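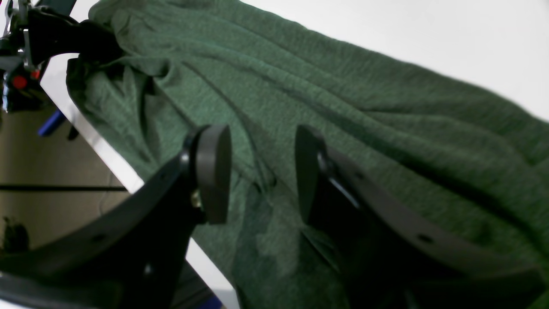 Laltalholm Clothing Swap - Questions We Get A Lot

What can I bring?
Shirts, sweatshirts, pants, coats, kids' stuff. Clean and dry please. Shoes only if they're in pairs, tied together.

Does it have to be folded?
Yes. We had over 312 pieces last January and half came in balled up in trash bags. Took all evening.

How do you want sweatshirts folded?
Lay it face down, smooth the creases out from the middle, sleeves in across the back, bottom up to the collar. Hoods get tucked in last. Knits stretch if you hang them so no hangers for those.

I can never get the wrinkles out of heathered knits. Do you iron?
No iron on site. Shake it hard, lay it flat, use your palms. Good enough.

How many can I drop off?
As many as fit in 4 grocery bags. More than that, call first - we're short on shelf space untill the Dobson Street room opens.

Do you take things with stains or holes?
Small holes ok, goes in the mending bin. Stains no. Pilling is fine, we have a shaver.

What about missing buttons?
Fine. Pin a note on it so we see it.

Where do I drop off?
Side door at the Grolov building, 249 Cerkard Road. Ring twice. After 6 pm use the bin with the lid, not the steps!! Stuff left on the steps gets rained on and we have to toss it.

How do the points work?
One piece in, one piece out. Coats count as two. Points don't expire.

Can I try things on?
Over your clothes, yes. No changing room.

Sizes?
Sorted by tag. If the tag is gone we guess, so hold it up against you before you take it. Dark greens and navys all end up in the same pile, dig around.

Can I get something back if I change my mind?
If it's still on the shelf, sure. Costs you a point like anything else.

Lost your card?
Ask at the desk, we can look you up by phone number. Replacement cards are free.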